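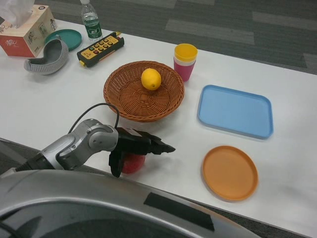

Visit to the Sallholm orchard open day

8/15/23

I had wanted to see the orchards at Sallholm for several years, but always something came between. This summer my cousin Valbona Berisha sent me the program of the open day and wrote only "you have no excuse now." So I took the early bus from Nundport, with a sandwich, a notebook and the wrong shoes.

The bus stops at the bottom of the hill, and from there you walk up a gravel road with pear trees on the left side. At the gate a young man gave each visitor a paper map and a sticker with the hour of the tour. Mine was the second tour of the morning. The ticket was free, but the lunch had to be paid in advance, which I did not know, and I was glad of my sandwich.

Our guide was Serrano. I did not learn if this was his first name or his family name, and after one hour it was too late to ask. He has worked at the orchard since he finished school. He told us that they have 3,447 trees, most of them apples, and that every tree has a number on a small metal plate. The oldest part was planted by the grandfather of the present owner, and there the trees are tall and you need a ladder for picking. In the newer rows they are kept low and tied to wires. I found the old part more beautiful, but Serrano said that his back has a different opinion.

What interested me most was the thinning. In early summer they take away many of the small fruits by hand, so the ones that stay can grow bigger. My father never did this with the trees behind our house, and every second year we had a mountain of apples the size of walnuts, and the year between almost nothing. Now I understand why. Serrano said you should leave one fruit in each group, with a hand's width to the next one, and you should not feel sorry for the others. I wrote this down and underlined it.

After the trees we went into the cold store. It was empty in one half and very clean, and it smelled of wood and a little of vinegar. In October it will be full to the ceiling. They can put 250 crates in the small room and much more in the big one, but for the big one I did not hear the number because a child was crying. The door is as thick as a mattress. A lady from our group asked what happens if somebody is closed inside, and Serrano showed her the green handle, which opens from the inside also when the door is locked.

The tasting was in the long shed behind the house. The early apples were ready, and we could try four kinds and write on a card which we liked the best. One was very sour, with a thin skin, and I gave it the highest mark – the lady next to me made a face and gave it the lowest. The one called Remo is their own variety. It is sweet and crisp, but for me it has not much taste after the first bite. They sell it very well, I was told, so probably I am in the minority.

I bought a jar of apple butter and a bag of the sour ones. The line was long, and they accepted only cash. There was also juice, pressed the same morning, but I did not want to carry bottles down the hill.

Some practical remarks for those who want to go next year. The bus goes back to Nundport at ten minutes to every hour, and the last 50 meters to the stop have no sidewalk, so be careful with children. Take closed shoes, the grass between the rows is long and there are wasps on the fallen fruit. The toilets are by the parking lot and not by the shed, as the map says. If you want the lunch, order it when you register. It was soup and apple cake, and from the bench where I ate my sandwich the cake looked very good.

Valbona came in the afternoon with her two boys, when I was already on the way down. We met on the gravel road and talked until I missed my bus. I ate two of the sour apples while I waited for the next one.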